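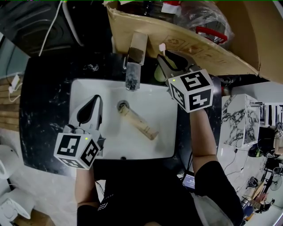 What do you clear off first when the bathroom counter is a mess?

Whatever is in the basin. Tubes, caps, hair ties, a wet washcloth. You need the sink to wash stuff in, so it has to be empty before anything else gets touched.

OK so this is the quick version of how I do a bathroom sink and counter. 40 minutes if it's bad, way less if you did it last month. I did ours in July, in the middle of unpacking, which is a terrible time and also the only time I had.

What you need

A cardboard box, any size that fits on the counter or right behind it
A trash bag
2 cloths, one for washing and one for drying
Dish soap, the plain kind
An old toothbrush (mark it with tape so it doesn't go back in the cup!!)
A cup for the toothbrushes that are staying

That's it. I used to buy a spray called Braltine for the counter, smelled great, left a film on the black stone that showed every time the light was on. Stopped buying it.

Step 1. Empty the basin

Take out anything lying in there. Tubes go on a towel, not back on the counter. If a tube is nearly done, squeeze it flat from the bottom and decide now. Two more brushings in it? Keep it. Dried up around the cap? Trash.

Check the drain while you're there. Hair on top, pull it off with a tissue before you run any water.

Step 2. Box up the counter

Everything that isn't soap or toothbrushes goes in the box. Don't sort yet. I know you want to sort. If you start reading the dates on old sunscreen you'll be standing there until 9 at night with a wet counter and nothing done.

Anything with a cord gets unplugged and moved to another room first. Speaker, shaver, hair dryer, phone charger. Water and cords, no.

Step 3. Wash the sink

A white basin set under a stone counter has one bad spot and it's the seam, where the bowl meets the underside of the stone. You can't really see it from above so run a finger along it. Slimy? That's where the smell comes from.

Drop of dish soap on the old toothbrush, go all the way around the seam
Same brush around the drain ring
Same brush in the overflow hole, the little one up near the rim, a lot of people skip it
Cloth for the rest of the bowl, top to bottom
Rinse with warm water, let it run a bit

No scouring powder. It dulls the glaze and then dirt sticks even faster. My friend Lucimara Honorato has a sink from 1967 that still shines and she has only ever used dish soap on it.

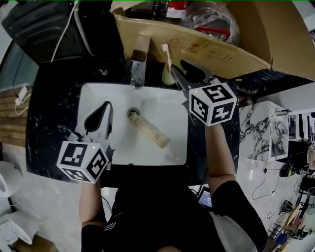 Step 4. Faucet

Chrome spots come from drops drying on it. Wipe with the soapy cloth, rinse, then dry it right away. Get behind it too, between the base and the wall or whatever you have back there. That strip collects toothpaste spit and dust and turns into a sort of paste.

Crusty white stuff around the base - wrap a rag with a little vinegar on it, ten minutes, wipe. But keep vinegar OFF the stone if it's marble. It etches. I have a ring by my kitchen faucet to prove it. If you can't keep the rag on the metal only, skip the vinegar and just use the brush and be patient.

Step 5. Counter

Black stone looks clean when it isn't. Crouch down and look across it sideways, then you'll see it. Damp cloth, tiny bit of soap, second wipe with just water, then dry. The drying is teh whole trick with dark stone. Let it air dry and you get streaks and you'll think you did it wrong.

Do the front edge and the cabinet doors under it. Drips run down there.

Step 6. Put back the daily stuff only

Daily means you touch it morning or night, every day. For us:

Toothbrush cup, back edge, to the side of the faucet where elbows don't hit it
Hand soap if you use it there
The one open tube of toothpaste, standing up, in the cup or beside it

Wash the cup first. Turn it over and look at the bottom. Yeah.

If toothbrushes lean out too far the cup is too short or too wide, and sooner or later one tips into the sink or onto the floor. Narrower cup fixes it. Old jelly jar works fine.

Step 7. Now the box

Carry it out of the bathroom. Bed, kitchen table, wherever you can spread out. Piles:

Trash - empty, dried up, smells off, no idea what it is
Cabinet - used every week or so
Somewhere else - tools, batteries, packing bits, anything that just landed there

The somewhere else pile is always the biggest at my place. Walk it around the house right away or it'll end up back on the counter by dinner.

Bags of small stuff (travel minis, spare brush heads), leave them in a clear plastic bag so you can see what's in it. I had a set of Skitis drawer trays for that, they cracked, bags are fine.

Flatten the box and get it out of there. An open box near a sink fills up again by itself, plus cardboard sucks up damp and goes soft.

Step 8. Floor, quick

Cloth along the base of the cabinet and around the toilet. Pick up cords if any run across the floor, route them along the wall. Done.

Keeping it that way

Dry the faucet and the counter with the hand towel before you change the towel. Takes seconds. Rinse the bowl after brushing. Seam and overflow hole every couple of weeks with the marked toothbrush, I keep mine under the sink.

One thing I forgot to put above, if your drain stopper lifts out, take it out in step 3 and wash it seperately. Put it back before you start picking up small caps and things. Ask me how many toothpaste caps went down.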